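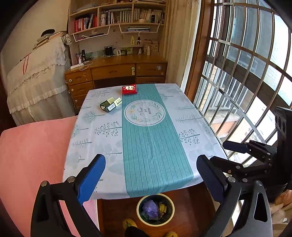
Hand-held gripper at the table with the two packs, demonstration part of the visit.

Minutes of the meeting after the Tredau open day
Date: 18/10/2022
Chair: Nhung Cao
Present: the demonstration group of Plusari, two guests from Jestmont, the parents' contact from the Lã evening school
Minutes sent to: all present, and the Tredau mailing list

1. Minutes of the last meeting
They were read and accepted with one correction. The name of the school was written without its mark in two places. It is now written Lã.

2. Report on the visit
Nhung Cao reported on the visit. The total of visitors who signed the list was 62. This is more than we planned, and for this reason the second group had to wait on the stairs for 14 minutes. She thanked the visitors for their patience.
The demonstration was about picking up small things in a normal home. The gripper is held in the hand and the person brings it to the object, so the visitors can feel how a robot would have to approach. On the table there was a small red box at the far edge and a dark green and white pack nearer on the printed cloth. Many visitors said that they expected a laboratory and they were glad to see a table runner and a bookshelf.

3. Remarks from the guests
The guests from Jestmont asked if the patterned tablecloth makes the work more difficult for the software. Nhung Cao answered that we do not have enough recordings to say this, and that she does not want to guess. The guests would like to see the same task on a plain cloth also. Agreed that both cloths will be used next time.
They also asked why the finger pads are not the same blue. There was a short discussion – the group could not agree whether the color matters, and the question is moved to the next meeting.
The contact from the evening school said that the explanation at the beginning was too long for the younger pupils. Several of them wanted to try the gripper at once. Agreed to let every group try first and to explain after.

4. Recordings
The plan is to have about 500 recordings of picking and placing before the next open day. At the moment the files are saved under different names by different people, and it takes much time to find one. Plusari will write one page with the rules for names and send it to everybody. Recordings which have a visitor's face in them will be deleted, as it was promised on the list at the door.

5. Room and furniture
It was asked to move the chair with the pink back away from the corner of the table before the next groups come. The person with the gripper needs this side free. Also the bin should stand in another place, not in front of the table where people walk.
The cloth with the words "Now or never" was liked by the visitors. It was proposed to use the words on the invitation. Four were for it, two against, and so it is accepted.

6. Other matters
Jestmont offers to print the invitations. The offer was accepted with thanks.
The request to make the visit longer was not accepted. The group finds that the people who hold the gripper become tired and then the recordings are worse.

7. Next meeting
In November, same room. The exact day will be sent by mail. Points for the agenda should reach Nhung Cao one week before.

Tasks
Nhung Cao: letter of thanks to the evening school, plain cloth
Plusari: page with the rules for file names, deleting of the recordings with faces
Jestmont: price and paper for the invitations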